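Ostero perforated storage baskets, medium: review
June 29, 2026

I bought four of these in the Burgate shop to replace a set of cardboard boxes that had gone soft at the corners. They come in red, blue, white and a dark green, and the price was the same for all of them. I have one of the red and one of the blue at work and the other two at home, and they have been in daily use since the spring.

The basket is a plain rectangle with openings all the way round the sides and a raised rim at the top. There is no lid, and Ostero doesn't sell one separately. It weighs very little. The corners are rounded on the inside, so crumbs and dust come out with a damp cloth.

Strength is better than I expected at the price. I loaded one with tins until it was heavier than I would want to carry any distance, and the long sides bowed out a little but went back when it was emptied. The rim is the weak point. If you lift a full basket by one end it flexes enough to make you use your other hand. Lifted from both short ends it is fine.

The openings are useful for seeing roughly what is inside, and cable ties go through them easily, which is how I fix labels on. They are less good for small items. Pens stay in if they are laid flat, but paper clips and short screws will find a way out sooner or later. I put a sheet of card in the bottom for anything like that.
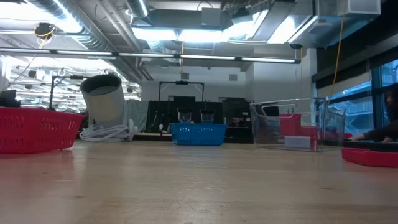
Colour matters more than I thought it would. With everything in one shade I used to open three boxes to find the one I wanted. Now red is for things in use that week and blue is for things that have to go back somewhere. The red is very bright and some people will find it too much for a living room. For a workroom or a garage it is a good thing, as you can spot it from the door.

I looked at two alternatives. The Pevilance clear bin has solid walls and a handle hole, so it keeps dust out at the sides and holds small parts without a liner. You can see in, but it shows scratches quickly and reflects the light, and mine looked old within a few weeks. It also cost more than twice as much. The Lã felt basket looks nicer on a shelf, but it sags when half empty and can't be rinsed under a tap.

The Ostero baskets do have faults. They nest when empty, but too tightly, and I have had to twist hard to separate them. They don't stack when full unless you put a board between them. The moulding seam along the base was rough on one of my four and left a faint mark on a varnished table before I noticed. A minute with fine sandpaper sorted it out. I would check the underside before putting one on any surface you care about.

Cleaning is simple. Warm water and washing-up liquid will do it, and a nail brush helps with the openings. The label says not to put them in the dishwasher and I haven't tried.

Good points: light, cheap, easy to wash, strong colours.
Bad points: no lid, stick together when nested, rough seam on one.

Four out of five. I will probably buy two more in July, both blue.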